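Talk notes, Plodport meetup, October 4, 2018
20 minutes, leave a bit for questions. Slides are in the Arkden folder, the clicker is in my coat.

**Opening**

- Thank Recep Aksoy for the invitation. Don't do the joke about Trinville.
- Ask who has folded laundry this week. Then ask who could write down how. Wait longer than feels comfortable.

**Why show it at all**

My first folding program ran to 1234 lines and could fold one tea towel, provided I had already more or less folded it. So we gave up explaining and started showing. Someone moves a pair of small leader arms, the big arms copy, and we record the joints and the cameras while it happens. Margit Dudás did most of the early driving. She has far more patience than I do, and a better chair.
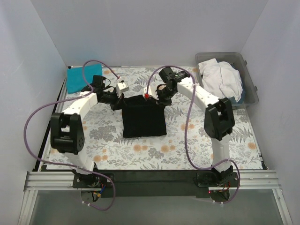
Driving by remote is odd for the first hour. You can't feel the cloth, so you learn to watch for it: a wrinkle running away from the fingers means you're pulling, and a corner that stays put means you've picked up air. (Pause here. People who have tried it will laugh. Everyone else will look at their phones.)

**By hand or by remote**

- By hand: grab the arm and push it through the motion. Lovely for one arm. With 2 arms you run out of person, and your elbow ends up in every recording.
- By remote: slower to learn, cleaner data. Ankrah, our old rig, had a lag you could make toast in – mention it, then move on.

**What goes wrong**

- Drivers get good, and then they get fancy. The robot learns the flourish too.
- Keep the fumbles where the driver recovers. We threw ours out in February and ended up with a robot that had never seen a mistake and met its first one with great calm, still folding nothing.
- Change the starting position between takes. Somebody always lines the cloth up neatly. It's usually me.

**Numbers slide**

One fold, 12 drivers, left-handers included. Skip the bar chart if we're running late – the colours are dreadful on a projector.

**Questions I expect**

"When can I buy one?" Look at Recep.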